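Search tips
Kitchen Helpers > Gadgets & Gear

If you're trying the Miltow arm on its two-week rental, start it on small, sturdy things before you trust it with your good cups - I gave mine a whole evening of that and was so glad I did! Set the piece well in from the table's edge, and let the fingers open wide on both sides before you tell it to close.
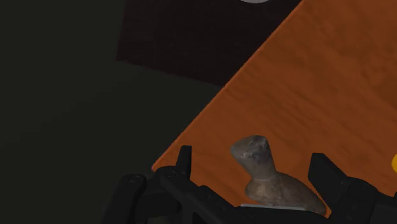
Go slow with anything that has a narrow neck and a wide bottom (my pepper mill took 7 tries), and wipe the finger pads with a barely damp cloth when you're done for the night.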